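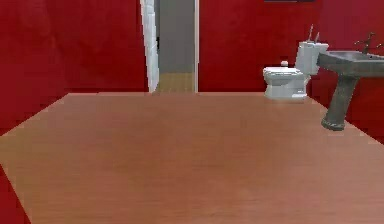 Last changed: Thursday, 4:12 p.m.

In Defense of the Bare Table

My sister-in-law Malsha Herath owns 432 cookbooks, a fact I know because she told me, twice, while I was looking for somewhere to put down a cup of coffee. I held the cup for an hour. It was good coffee, and by the end of it my wrist had opinions.

I have come to believe that a home should be judged by its dining table, and that the table should be judged by how much of it you can see at ten in the morning. By this measure most of us are failing. The average table in my circle of friends is a filing cabinet with legs. It holds the mail, the second mail, a charger for a phone that was traded in long ago, and a bowl of fruit that has become a bowl of keys.

The furniture business has noticed, and its answer is to sell us more things to put on the table. There is now a catalog called Butolia that arrives at my house every March whether or not I have done anything to deserve it. Last time it offered a "centerpiece system" from a firm named Cavetti, in 2 finishes, for $60. The system was a tray. You put your clutter on the tray, and then the clutter is a display. I admire the nerve of this. I also bought one, and it is under the mail.

My neighbor Mervyn Cheetham takes the opposing view. A bare table, he says, looks like nobody lives there, or like the people who do are waiting for a lawyer. He likes a house with evidence in it. His own table has enough evidence to convict him of several hobbies, including one – model canals – that he says he gave up.

I see his point, up to a point. A pile is a kind of autobiography. But I have read mine, and it's mostly about a dental plan.

My grandmother cleared her table after every meal, wiped it, and then stood there for a moment with the cloth in her hand. As a child I took this for tiredness. Now I think she was enjoying the view. She had raised five children in four rooms, and for a few minutes each evening she had a yard and a half of the world with nothing on it asking her for anything.

So I have been trying it. Everything comes off before bed, including the things that have every right to be there, like the salt. My wife says I have only moved the pile to the stairs. That's true, and I step over it each morning on my way down to admire the table.

I still haven't invited Malsha over. She would bring a book.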